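Ticket status: Open – awaiting second reply
Product: Zadari kitchen scale, with the Erkon recipe app
Subject: Weight jumps about whenever I change the bowl

Hello again, and thank you for getting back to me so quickly on Tuesday. I did everything you suggested and I'm sorry to say the scale is still misbehaving, although not quite in the way it was before, so I thought I had better write it all down properly while it's fresh in my mind.

First of all I changed the batteries, and I used brand new ones this time (the last lot had been sitting in a drawer since goodness knows when). The low battery sign has gone, so that's one thing sorted! I then did the reset with the button held down until the display went blank, and paired it with the app again. It took 2 goes, but it did find it in the end.

You asked which bowl I use and what sort of surface I work on. I bake with a plain steel one as a rule, nothing fancy, and I do like a folding table for the extra room.

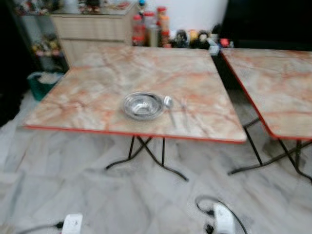
Attachment 1: bowl and spoon on the folding table.

I moved the scale to the kitchen worktop after reading your note about level surfaces, and with nothing on it at all it sits happily at zero. If I put the bowl on and press tare, it goes back to zero as it should – lovely. Then I add 100 grams of sugar, and the app says 100 while the scale itself says 118. That's 18 grams out between the two, and I really don't know which of them to believe. My shortbread certainly has an opinion.

I tried this 4 times with flour as well and got the same gap every time. With the older Grurkano scale I borrowed from next door there was no trouble of this kind, but of course that one doesn't talk to an app.

Could it be that the app is remembering an old bowl? There's one saved in there under the name Cortés, which I don't remember adding, and the delete button is greyed out. I haven't reinstalled the app yet as I'd hate to lose my recipes – do please tell me if they're kept safe somewhere before I try it.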